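4.2 Grasp arbitration on two arms

The arbiter runs between the policy and the two joint controllers. At each cycle the policy proposes a short chunk of target poses for both grippers, and the arbiter decides which of those targets may be sent. We kept it separate from the policy so that it could be changed without retraining. In the Vistlow code it is a single process that reads the proposed chunk, the current joint state and the list of tracked objects, and writes one command per arm.

Each arm is in one of four modes: free, approach, contact or carry. An arm enters contact when the gripper current rises above a threshold while the fingers are still closing. It leaves contact for carry only if the tracked object moves with the gripper over the next few cycles. If the object stays where it was, the arm opens, backs off along its approach direction and returns to free. We first tried to make this decision from current alone. Thin objects caused trouble, since the fingertips often met the table before they met the object, and the current looked much the same in both cases.

The region over the container is treated as a shared resource. Only one arm may hold it, and an arm in carry has priority over an arm in approach. The other arm is allowed to keep moving up to the edge of the region and must hold there until the lock is released. An arm that holds the lock and makes no progress loses it after a timeout. Hrytsenko and Moroz tuned the timeout by hand on the stationery task and we did not change it for the others.

The training set for the stationery task has 166 demonstrations, all recorded by teleoperation through the Todoner interface. We removed chunks in which both arms were idle, leaving 3903 chunks for training. Labels for the four modes were produced by the same current and motion rules that the arbiter uses at run time, then checked by hand where the two rules disagreed. There were 37 such cases. Most of them were at the change from approach to contact, where the tracker lost the object under the fingers.

Figure 6 shows the stationery task with the left gripper on the green highlighter and the right gripper near the end of the red and black marker. The open pencil case between the arms is the container, so both carry paths end in the same small region.
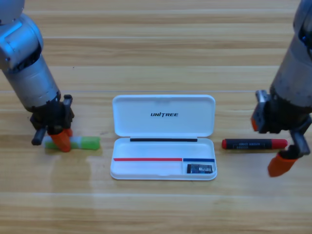
Figure 6. Two-arm stationery task, with one pen on each side of the case.
Figure and text for this section by Aitana Goicoechea and Severyn Bondarchuk

Occlusion by the fingers is the main source of tracking error in this layout. When a gripper covers part of a pen, the tracker tends to shorten the pen and shift its center toward the visible end. The arbiter therefore freezes the object's length at the last value seen in approach and updates only position and heading during contact. This is a simple fix and it fails if the length was wrong to begin with. Section 5.3 reports results with and without it.

Contact: Kwabena Aidoo, Wirix Manipulation Group | Copyright the authors | Print this page | E-mail this page | Back to top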